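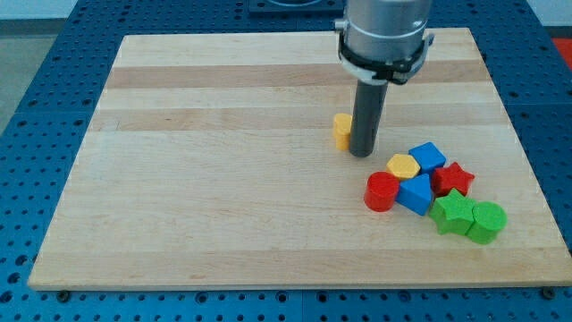 Marin Hoxha
Member, Closton branch

Restricted view seats at the Wemport, worth it for a dance show?

Hello all, hoping someone who goes more than I do can help. My mum has wanted to see a proper touring dance company for years and there's one coming to the Wemport in January. By the time I got round to looking, nearly everything in the stalls had gone. What's left in my price range is a pair at the side of the upper circle, row B, marked "restricted view", or two right at the back of the balcony with nothing in the way but miles from the stage.

I've only been there once, for a comedian, and it hardly mattered where I sat. Mum is 71, fine on stairs if there's a rail, and she'll want to see the feet! Does restricted mean a pillar, or just that you lose a corner? And is the evening one late finishing? We've got the last bus to think of.

3 replies

Slavica Kneževič
I've sat in both, so I can be some use. The side seats in the upper circle lose you the near corner of the stage, and if you're in row B there's also the safety rail, which sits right across your eyeline unless you lean forward. (And if you lean forward, the person behind you tuts. I have been tutted at.) For a play I'd put up with it. For dance I'd go to the back of the balcony every time, you get all the patterns when the whole company is moving and that's half the pleasure. Take some little binoculars for the feet. I got mine from a charity shop and they've been to everything with me.

The balcony stairs are steep but there's a rail on the left going up. Get there early, before it gets crowded, and your mum can take them at her own speed.

Fatos Radulović
balcony. bring a jumper, there's a draught

Tihomir Karagiannis
I'd agree about the balcony, but do ring the box office before you pay for anything. Seats held back for the company sometimes get released close to the date, and when I rang about a show last year I was moved down to the stalls for 8 pounds extra a ticket. It won't show on the website until later, if at all.

On the bus, the evening show I went to started at half seven and had one interval, and we were out well before ten. The 201 stops across the road, on the same side as the Trarow café. Check the timetable though, they do fiddle with it after Christmas.

Marin Hoxha
Thank you, all three of you! Rang this morning, no stalls yet but they've told me to try again nearer the time. I've booked the balcony for now and I'm off to look for binoculars.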